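How to Run a Silent Film Night at Home (With Live Music!)

January 5, 2023

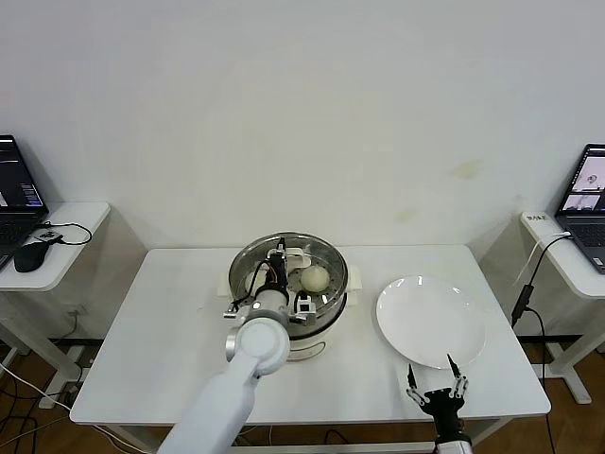 Film & TV / How-To

If you've only ever seen silent movies as jerky clips with a tinny piano behind them, you are in for such a treat. A good print, played at the right speed, with a friend on the keyboard – it's one of the best evenings you can have in a living room. I've been running ours since June, and these are the steps I follow now.

Step 1: Pick something short first

Save the three-hour epics. Start with a two-reel comedy, then a feature of 70 minutes or less. Comedies get everybody past the "wait, are they going to talk?" stage very quickly, and once people have laughed out loud together they'll follow you into a melodrama.

Step 2: Compare versions

The same silent film can be floating around in several cuts, and some are awful. Look at the running time before you choose. If one copy is far shorter than the others, it's either missing footage or running too fast. Look for the words "restored" or "tinted" and play a minute from the middle. Can you read the faces? Do people walk like people? Great, that's your copy.

Step 3: Fix the speed

Many silents were shot slower than the 24 frames per second we're used to. If yours looks rushed, open it in your video player and drop the playback speed a little at a time. I use a player called Wekex, which lets you type in an exact percentage, but any player with a speed control will do. Mute the soundtrack before you start fiddling, or you'll be judging the picture by the wobbly music.

Step 4: Make a cue sheet

This is my favorite part! Watch the film once with a notebook and write down the time of every big change in mood. Don't note every cut (I did that for our first feature, ended up with 332 lines, and my poor pianist gave up on page two). For the next one I wrote 23 cues and it was perfect. Each line needs the time, what happens on screen, and a word or two for the music:

4:10 – train pulls in – bustling
6:35 – she reads the letter – slow, sad
9:02 – chase over the rooftops – fast, keep going until the title card

Step 5: Set up the room

Put the keyboard to one side of the screen, angled so the player can see both the picture and the cue sheet. A small clip-on lamp pointed down at the music is plenty. Seat the front row at least 6 feet back from the screen so the intertitles are easy to read, and test one from the worst seat in the room.

Step 6: Rehearse the ending

If you only have time to run through one part, make it the last five minutes. An ending where the music lands right on the final fade is magic, and people will forgive any number of wrong notes before it.

No musician? Build a playlist from your cue sheet instead. Solo piano and small string groups work best, and it's fine to let a piece run on through a scene change – leave a little silence here and there, too. Next up for us is a haunted house picture, and I already have my eye on a secondhand organ.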